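Pressing by hand: Ekua Addo on her first edition for Ulota
October 8, 2022

Ekua Addo prints screenprinted posters in a unit behind the bus depot in Nurnville, and has done so for eight years. Her newest, a four-colour poster for the board game Gyamfi, goes on sale through the print publisher Ulota this month in an edition of 143. It is her first job for a publisher of any size. Until now she has sold from her own website and from tables at comics fairs.

She had played the game before she was asked. "A friend brought it round and we lost badly, all four of us, to the tide deck," she says. "So when Ulota wrote to me I already knew what I wanted to draw. I wanted the harbour with the water coming in."

Gyamfi was designed by Theophilus Bawa and first sold through a crowdfunding campaign, which drew 3,957 backers. Bawa had turned down two earlier poster ideas because they used the box art again. Addo's shows none of the game's characters close up. The harbour wall runs across the bottom third, with lamps along it, and the rest is sea.

"Theo asked me if there could be a boat," she says. "I put in a boat. It's very small."

The drawing took most of April. She works in ink on layout paper, one sheet per colour, and scans them only at the end to make the film positives. The order of the colours changed twice. In the first version the dark blue went down last and flattened everything under it, so she moved it to second and let the pale green sit on top.

"The green is the one I'd argue about," she says. "It's a transparent ink, so over the blue it goes to a sort of bottle colour, and over bare paper it's nearly yellow. I pulled 19 test sheets before I was happy with it. Jahangir would say I was happy at 12."
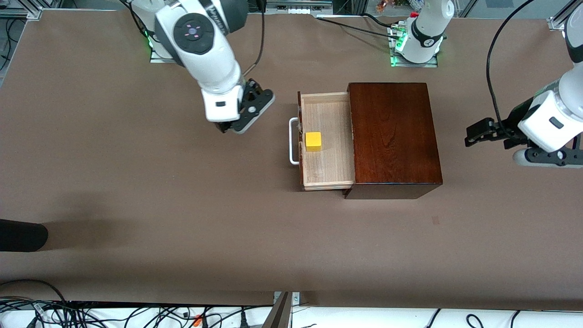
Two white robot arms with a small wooden chest on a papered tabletop.

Jahangir Akanda racks the sheets while she pulls, and did the trimming on this edition too. The two of them printed one colour a day, with a day left between each. The paper is a heavy cotton sheet from Skomum, a mill she has bought from since college. It is dearer than what she uses for her own posters – Ulota paid the difference – and it moves less between colours, so fewer prints were lost to bad registration.

She won't say how many were lost. "Fewer than I'd allowed for. Some of those were my fault and not the paper's."

Melahat Oral, who runs the print list at Ulota, first saw Addo's work at a fair and bought a poster of a swimming pool. "I had it at home for a year before I wrote to her," Oral says. "We get sent a lot of digital work that is then screenprinted. Ekua draws for the screen from the start, and you can tell from the edges."

Each print is numbered and signed in pencil. There is also a variant with the blue swapped for a dark red, sold only to people who backed the game. Addo was against it at first.

"I thought a red sea would look silly. Then we printed one and I asked if I could keep it."

A second poster has been agreed, this time with Evdokia Lambrakis, who wrote the game's expansion. Addo has read the rules but hasn't started drawing. She is moving her drying racks to the other side of the unit first, away from the door.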